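Locker 552

Bus gets in at ten to six and the shift starts at six so there is no time, there is never time, and today the key won't go in.

Not my key. My key is in a coat and the coat is in Plendach, on the hook behind my sister's door, forty minutes back the way I came. What I've got is the spare from the office, on a loop of string, with a paper tag somebody wrote 552 on and then somebody else crossed out and then wrote 552 on again. Which doesn't fill you with confidence.

I try it upside down. I try it the right way up. Breathe on it, wipe it on my pants.

Everyone else is in and out. Doors banging. The whole room sounds like a kitchen drawer someone's shaking. Boots on, hairnet on, bye. A woman from packing gives me a look that is mostly pity and goes off down the hall eating a roll.

Ok. Think.

The lockers came from the Gandow plant when they shut it. That was before me but everybody knows, you get told your first morning, like it's history. Two trucks. They put them up in whatever order they came off the trucks, so the numbers go along nicely for a bit and then jump, and then there's a run with no numbers at all where the stickers fell off. And the locks got swapped around, years back, by a man from Rirstead who was paid by the door and didn't care which door. So a key with 552 on it might open 552. Or it might open the one that was 552 in Gandow.

My stuff is in there. Boots, the good ones. The blue folder. And the envelope.

I shouldn't of left the envelope. I know. I knew it when I did it. But it was the end of a double and my feet hurt and I thought, who's going to go in a locker, it's got a lock, that's the point of a locker. 900 in there. Nine hundred, in twenties mostly, for the deposit on the place over the bakery, which the landlord wants by noon or he gives it to the couple with the dog. He said it just like that. The couple with the dog. As if I'd met them.

Five to.

I go along the row trying doors. You're not supposed to. You're really not supposed to, there's a notice. But most of them have their keys hanging right there, people just leave them, they dangle, so what's the notice for. I don't touch those. I only try the ones with nothing in the lock. First one, no. Second one, goes in and won't turn. Third one, goes in and turns and my heart jumps up into my mouth and it's full of umbrellas.

Umbrellas! Nothing else. Four or five of them, rolled up tight, stood in there like people waiting for an elevator. I shut it quick.

Next one no. Next one no.

The supervisor sticks his head in. Are you coming. Yes. It's nearly six. I know it is. What's wrong. Nothing, key. He looks at the string, he looks at the tag. Says that's the Iordache key.

The what.

Iordache, he says, the old company, the name before. They had a different set. That box in the office is all mixed up, I've told them. And he's gone again, hairnet and all, and I hear him down the hall shouting about pallets. 3000 units by lunch, that's what's on the board. 3000 and me standing here in my socks.

Because yes I'd taken my shoes off. Habit. You walk in, you take your shoes off, you open the door, you put your boots on. I'd done the first half.

So, the office. Socks on that floor, freezing, it comes right up through you. The office is locked. Of course it's locked, she goes for coffee once she's handed out the keys, that's her whole morning. There's a light on in there and a radio going, quiet, some ad for carpets.

Back again.

I stand in front of 552 and I put my forehead on it. It's cold and it smells like pennies. Somebody once scratched a tiny fish into the paint next to the handle, I'd never noticed it till now, I've had this door two years. It's quite a good fish. It's got scales.

I think about my mother's kitchen, don't know why. The drawer where every key lived. She had a key for everything, keys to houses we didn't live in any more, a key to a piano. No piano. I asked her once why keep it and she said well what if somebody has the piano. I was nine. I thought that was the most sensible thing I'd ever heard and then for about twenty years I thought it was the stupidest, and now I'm in my socks with a stranger's key and I'm not sure.

Six. The bell. It goes right through the wall.

The landlord's couple are probably up by now. Walking the dog. Nice early people. They'll have a folder too, a better one with dividers.

I try the handle. 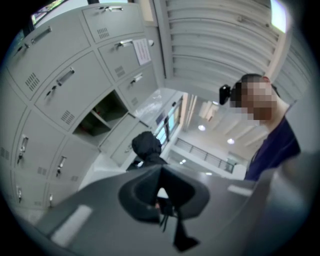

I mean I just pull it. No key. I don't know what made me, I'd been standing there poking at the lock so long I never tried the simple thing, and it comes open. Just swings. It squeaks like it always does. It wasn't locked. It had not been locked all night, I'd pulled it shut after the double and gone off to the bus and taken the key with me like it meant something.

Boots. Folder. They should be in there.

The envelope's not on the shelf.

You know how your hands go stupid. I pull the boots out and one falls on my foot and I don't even feel it. Folder, open it, pay slips, the form, the other form. A sock. A granola bar from I think last June. I run my hand along the back where the metal bends in and there's only dust there and a hair clip that isn't mine.

Nothing on the floor. Nothing on top.

So that's it then, I think, and it's very calm in my head, like after you drop a plate. That's the place over the bakery. That's the window with the big sill. I'd already put a plant on it, in my mind. I'd already decided where the table went.

I sit down on the bench and pull a boot on, because what else, there's a line running out there and they need a body on it. Left one. Lace it. Right one, and my toes hit something.

I take the boot off again.

And it's in there, the envelope, folded over twice, shoved right down into the toe. Where I put it. Where I now remember putting it, clear as anything, sitting on this same bench last night dead tired and thinking, very clever, nobody looks in a boot.

I count it. I count it again. My hands aren't good. A twenty goes on the floor and I get down on my knees for it, and that's where I am when the supervisor comes back, hands and knees, one boot, money.

He doesn't say anything for a bit.

Then he says, found the key?

No, I say.

He nods. He says go on at ten, I'll say you were in the office. Then he says is that the bakery place, the one you were on about, and I say yeah. And he says bring me something from downstairs when you're in. One of those twisted ones with the seeds.

I put the envelope down my shirt. I lace the boot. I hang the Iordache key on the fish door by its string, then I think no, and I take it back down and stick it in my pocket. Somebody might have the lock.

Eleven minutes past by the clock over the line when I get to my spot. The belt's already going. The woman from packing shoves over to make room, she's got crumbs all down her, and she says did you get it open, and I say yes, and she says which way does it turn, mine always sticks.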